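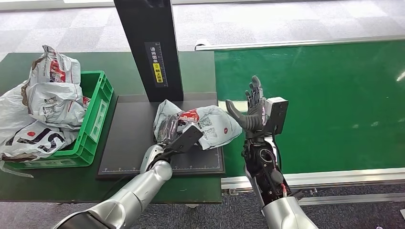
Bezawit Zeleke runs teleoperation at Mivo, where the current task is parcel transfer: take a bag from the crate, place it on the mat, release, pass it to the conveyor. The data set stands at 2,140 demonstrations.

"Plastic bags are the hard case," she says. "A box has edges. A bag changes shape when you touch it, so two grasps are never the same."

Operators wear tracked gloves, and their hand motion is mapped to the robot's joints. New operators complete 235 practice transfers before any of their work is kept. Zeleke rejects a run if the fingers close before the palm has settled.

"People want to pinch. We ask them to press first, then curl. The policy copies whatever they do, including hesitation." 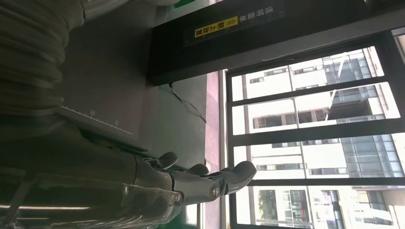

*Reading time: 2 min*

The wrist view is the one she checks first. It turns with the forearm, so the ruler marks can read sideways and the windows can lie on their side. The model is trained on it unrotated.

"We tried correcting the angle in August. It added delay and the grasp rate stayed where it was."

Kieran Hebden, who maintains the hands, would like fewer full-force closures. Zeleke has capped finger current and shortened sessions.

"After 3 hours an operator's timing drifts," she says. "You see it in the release. They let go late, and the bag drags."

Her next batch will use fuller crates.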